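Waltwood Hand-Held Gripper Kit: Trial Review Meeting
Minutes

Date: February 28, 2024
Place: Totulham workshop, upstairs room
Present: Manolis Manolakis (chair), Qiuyue Zheng (minutes), four members of the handling group, two from the software side
Apologies: the Montoya team, who sent written comments (taken under item 4)

1. Notes from last time

Accepted with one fix. The loan period on the Waltwood kit is 60 days, and the earlier notes had it down as a month. Manolis has the signed sheet. Everyone was pleased, because a month would have meant packing up just as it was getting good.

The action on shelf space for the cases is done. The action on the spare charger is still open and comes back under item 6.

2. Where the trial stands

Qiuyue gave the update. We have 514 recordings saved and checked so far, all made by hand with the gripper tool, and nine people have had a turn. She said the thing she likes best is how quickly a new person gets comfortable with it. Most of them were picking things up and putting them down cleanly within one sitting, and a couple didn't want to hand it over at the end of their slot!

Manolis asked how that compares with the old Lason unit. Qiuyue said there's really no contest on comfort. The Lason has a stiff trigger and people's hands got tired, so the recordings from late in a session were never as smooth as the early ones. With the Waltwood tool the late ones look as good as the early ones to her. She would like someone else to look at a batch too before we put that in writing. Manolis will do it.

There was some talk about whether we are being too kind to the kit because it's new. Fair point, and it's why the problems have their own item below.

3. Tidy-up task

This is the current task and it took up most of the discussion. The idea is simple: pet toys and a white bin on a table, toys go into the bin, then out again for the next round. It was picked because dog toys are awkward in a useful way. The rubber parts push back, the fleece parts flop, and on the rope-and-ball kind you get both in one object.

Qiuyue has been asking people to try different holds on the pink ball with the pastel fleece strips. Taking it by the ball is the obvious way and works nicely, as the little nubs give the pads something to bite on. Taking it by a fleece tail is harder and much more interesting, with the ball swinging underneath on the way over to the bin. One of the handling group said she'd assumed the tail holds were mistakes and had been throwing hers out. Agreed: keep them, and mark them as tail holds in the log.

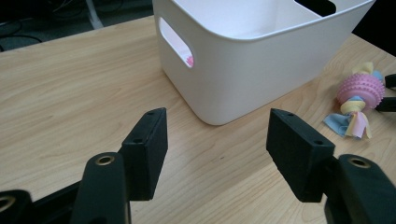
Starting position was the other long one. Some people begin with the tool wide open and well back from the toys, others start almost on top of them. The software side would like every recording to start open, with a clear second of stillness before the first move, since it makes lining things up far easier for them. No objections. Qiuyue will add it to the card that hangs by the table.

Manolis wanted to know if the light table top is a problem under the workshop lights. The software side said no, they like it, the black pads stand out well against it. They did ask for the bin to be moved a little between rounds so that it doesn't always sit in the same spot. It was agreed to shift it or turn it every few rounds, whatever feels natural, and not to measure anything.

Question from the floor: do we want the toys dropped from above the rim or set down inside? Both are fine. What we don't want is people banging the pads on the rim, which has happened.

4. Comments from Montoya

Read out by Manolis. Their team has the same kit on the same terms and is using it for kitchen things. Main points:

They love the pads. They've swapped a pair out themselves with an ordinary screwdriver and were done before the kettle boiled.

They find the carry case too snug. Two of them have pinched fingers closing it.

They asked if we would share our task cards. Everyone said yes, of course. Qiuyue will send them over once the new starting rule is on.

They had also wondered about left-handed use. We have two left-handers in the group and both said it feels the same either way, which is lovely and not something we could say about the Lason.

5. What isn't working so well

Manolis asked for plain speaking here and got it.

Cables. There is too much of it on the floor and it creeps toward people's feet. It should be run along the wall or tied up at the end of each session. Everybody nodded and everybody looked guilty.

The software that comes with the kit saves nicely but names files in a way that makes no sense to anyone here. The software side has a small script that renames them. It works, but it would be good if Waltwood sorted it out at their end. To go in the feedback.

Thin fabric. A single layer of fleece lying flat is hard to get hold of without pressing down on the table. Some people have a knack for it, coming in from the side and scooping. Others don't. One suggestion was a softer pad. Another was to practice more. Manolis said to try the second one first, as it's free.

The setup guide. Clear and friendly up to page 18, and after that it seems to have been written for a different version. Qiuyue has been writing her own notes in the margins and offered to type them up. Gratefully accepted.

6. Keep it or send it back

The kit can be bought at the end of the loan or returned. Going round the table, every person present was in favor of keeping it. The reasons were much the same from all sides: it's light, it's quick to learn, the recordings are clean, and people look forward to using it, which has never been true of anything else in that cupboard.

Manolis is in favor too but would like a written quote first, with the spare charger and two extra sets of pads included. He'd also like to know what happens about repairs after the first year. The loan papers say nothing on that.

The software side asked if a second kit was possible, so that two tables could run together. Not ruled out. It depends on the quote, and on whether we can find a second table that doesn't wobble.

Decision put off to the March meeting, with a clear lean toward buying.

7. Actions

Manolis: ask Waltwood for the quote, spare charger and pads included, plus repair terms.
Manolis: look through a batch of late-session recordings and report back.
Qiuyue: update the task card with the open start and the still second, then send the set to Montoya.
Qiuyue: type up the setup notes from page 18 on.
Software side: write up the file name problem for the feedback form, with the script attached.
Handling group: mark tail holds in the log, move the bin between rounds, and tie up the cables.

8. Any other business

A request for a wider mix of toys. Several people have offered to bring things from home. Clean ones only, please, and nothing with a squeaker, as the room next door has asked very nicely.

Someone asked if the Lason unit could go to the training shelf now that it isn't in use. Yes, with its trigger problem written on the label.

Next meeting in March, same room. Qiuyue will send round the date once Waltwood have replied.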